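How Electricity Gets Around Your House

Print this page
E-mail this page

Flip a switch and the light comes on. Between the switch and the lamp there is a lot of wire, and along the way the wire passes through several kinds of boxes. Most of them are hidden inside walls or shut behind covers, so people can live in a house for years and never look at them.

Where the power comes in

Electricity reaches a house through one thick cable. It may come from a pole or from under the street. The cable goes through a meter, which measures how much electricity the family uses, and then to the distribution box. Some people call this the breaker box or the panel.

The distribution box splits the power into smaller paths called circuits. One circuit might feed the kitchen outlets. Another might feed the bedroom lights. Each circuit has a breaker, a switch that turns itself off if too much electricity flows. Big houses have more circuits than small ones. The old school in Wimenlow has 40.

Many small distribution boxes have a see-through cover on a hinge. A grown-up can look through it to find out which breaker has switched off.

Where the wires meet

Wires often have to branch. One cable comes in, and two or three go out to different rooms. The place where they join must be covered, and that is the job of a junction box.

A junction box is a plain thing. It can be plastic or metal. Inside there may be a terminal strip, a row of metal parts with screws. The end of a wire goes under a screw, and the electrician tightens the screw so the wire can't slip out. When the work is finished, a lid goes on the box.

Lina Haddadin is an electrician in Altulport. She says the most common mistake she finds in old houses is a junction box with its lid missing. Dust gets in, and sometimes mice do too.

The gray box in the lower left corner of the picture is a distribution box with a dark see-through cover. The open box near the middle is a junction box, and the terminal strip runs down the inside of it. The socket and the light switch are at the far left.
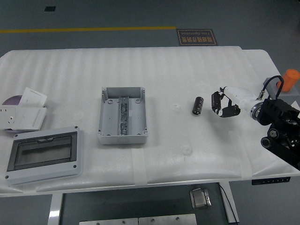
The parts you use every day

A socket, or outlet, is where you plug things in. The metal contacts are behind the holes, out of reach of fingers. Never push anything into a socket except a plug.

A light switch opens and closes a gap in the wire. When the gap is closed, electricity can flow and the lamp lights. When it is open, the flow stops.

What is a capacitor?

The black cylinder with the silver top is a capacitor. Capacitors store a small amount of electricity and let it out again quickly. You find them inside machines such as fans, radios and power supplies. A capacitor can hold its charge after a machine is unplugged, so don't open machines to look for one.

Words to know

Circuit: a path that electricity follows.
Breaker: a switch that shuts off a circuit when too much electricity flows.
Terminal: a metal part where a wire is attached.

Something to try

On Thursday evening, walk through your home with a grown-up and a pencil. Write down every socket and every light switch. Davoud Amini's class in Wimenlow did this, and the longest list had 59 things on it. The shortest had 9.

Print this page
E-mail this page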